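Home | Ask | Browse topics | Members | Sign in

Topics > Moving abroad > Settling in

Moved to Trilton for my partner's job, how do I register and get a bank account when each one wants the other first?

My partner started work here in April and I followed three weeks later. He came over on a work contract so his firm did all his paperwork. I am here as his partner, not employed yet, and I am doing mine myself.

The problem is this. The residents' office wants proof that I can support myself, and the letter says this should be a statement from a local bank. The bank (Fimik, the branch by the station) says it can't open an account without a resident number. The resident number comes from the residents' office. I have been back and forth twice. Each desk was polite and gave me a leaflet.

What I have:

- passport, four years left on it
- marriage certificate, the original in English, no translation
- rental contract, but only my partner's name is on it
- statements from my bank at home, last six months
- a letter from the residents' office with a reference number, which the bank says is not the number they mean

I also have to sort out health cover, and the form for that asks for the resident number as well. I was told at the desk that I have 60 days from arrival to get registered. I have used up 39 of them.

I speak enough of the language to shop and catch a bus but not enough for an argument at a counter. I have been doing the forms in the evenings at the table at home with a dictionary open.
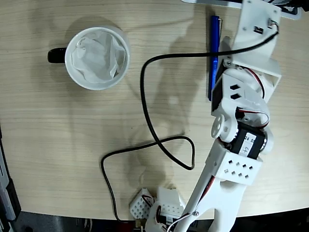
Mug and pen on the table at home.

So my questions are: can the bank statement come from my partner's account, and does the marriage certificate have to be translated before they will look at it? Has anyone been through this recently as a partner and not as the one with the job? Most of the guides I can find are for people with a contract.

Asked by fanisthorpe_girl
Filed under: registration, banks, partners

3 answers

Bendik Lunde
Marked as helpful by the asker

I did this as a partner two years ago. It can be done in the time you have left, but you need to do things in a particular order.

First, the rental contract. Your name has to be connected to the address or nothing else moves. You don't need a new contract. Ask the landlord for a one-page statement saying you live there with the tenant, with the date you moved in, and have both the landlord and your partner sign it. Ours was handwritten and they accepted it. If you rent through an agency they will have a form, and they may charge for it. We paid 20.

Second, yes, get the marriage certificate translated. It must be a sworn translator, with the stamp on every page. The residents' office keeps a list behind the desk, or you can go straight to Ruiz-Ortega on the market square, who did ours in four working days. Take the original with you. They staple the translation to a copy and won't work from a scan. Check the spelling of your middle name before you leave the shop. They left mine off and I had to go back.

Third, the money. The letter says "a local bank" but it doesn't say whose account. My wife's statements were accepted together with the translated certificate and a short letter from her saying she supports me. You need three months of statements, so if your partner only started in April he may not have enough. In that case take what he has plus his work contract with the salary showing. Take your statements from home too. They looked at mine and handed them back, but a friend of ours was asked for his.

Then ask for form 1037 at the desk. This is a request for a provisional number. They don't offer it, you have to ask for it by number. They print it while you wait and it is valid until the real one arrives in the post. Fimik opened an account for me on the provisional number, although the first person I spoke to there had to ring someone to check.

Leave the health form until you have the provisional number. You can be added to your partner's cover and it is backdated to the day you registered.

Go early. The doors open at 8 and by half past nine the tickets for the day have usually gone.

Loretta Baptiste

Agree with most of the above but a few things were different for us last year.

We were told the statement from the landlord had to be less than a month old, so don't get it too soon if your translation is going to be slow. Also they wanted a copy of the landlord's identity card with it. Ours wasn't happy about that and blacked out part of it, and it went through anyway.

If you are worried about the deadline, book the appointment now even if you haven't got everything. As I understood it, what counts is the date you first applied and not the date they finish. I had that confirmed at the desk but I didn't get it in writing, so ask.

You can bring somebody with you to interpret. It doesn't have to be a professional. A neighbour came with me and it made a big difference, mainly when it came to the word for "dependant", which I had been getting wrong on every form.

tomatoes77

just use an online bank, I never bothered with the local ones

Comments on this answer

fanisthorpe_girl: Would the residents' office take a statement from one of those?

tomatoes77: not sure, my work did all that for me

Comment from the asker

Thank you Bendik and Loretta. The landlord is signing the statement tonight and I have asked him about the identity card. Ruiz-Ortega have the certificate and quoted me five working days. Appointment is booked. I didn't know about the form number at all, it isn't in either of the leaflets.

Related questions

Can I drive on my old licence while registration is pending?
Sworn translation of a birth certificate, how old can the original be?
Adding a partner's name to a rental contract in Trilton
Evening language classes for beginners, any recommendations?
Bringing a cat from Fanisthorpe, which vaccinations?
Post not arriving because my name isn't on the letterbox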